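August, Lerken two-arm sorting kit, bench notes

Second afternoon with the Lerken on loan. Prieto wants our yes or no before they send a quote, so I'm writing things down as I go (sorry, Begoña, my spelling goes when I type standing up).

Frame and arms went together quicker than I'd feared. The teach software is the Gusport one, same as on our old feeder, so no learning curve there! I like that the arms mount on the frame and leave the boards clear, with the bins lined up along the far side. For the block job we teach on single pieces first and only then make a mess.
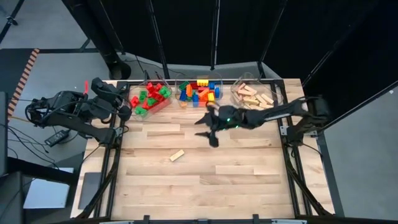 Picking out of the bins

Single blocks on the open table: fine, I'd sign for that today. Mixed bricks are where I start to grumble. They sit at every angle, studs up, studs sideways, and the clear walls don't help when you're trying to judge the depth. I ran 500 tries overnight on the default settings and got 68 percent, well under what the Fornitz brochure talk had me hoping for. Slowing the approach seems to help, but I haven't logged enough to say so.

Wrist view with the bricks in their bin and wood blocks out on the table:
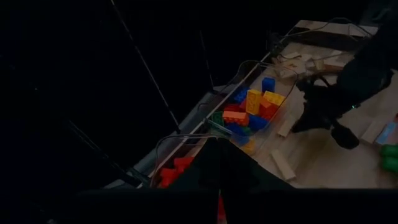

Florencio Pastor: I'd ask Prieto what the spare fingers cost before anyone gets excited about pick rates. We went through 2 sets on the feeder and the wait was worse than the bill.

Fair. Added to the list for the call, along with the overnight log.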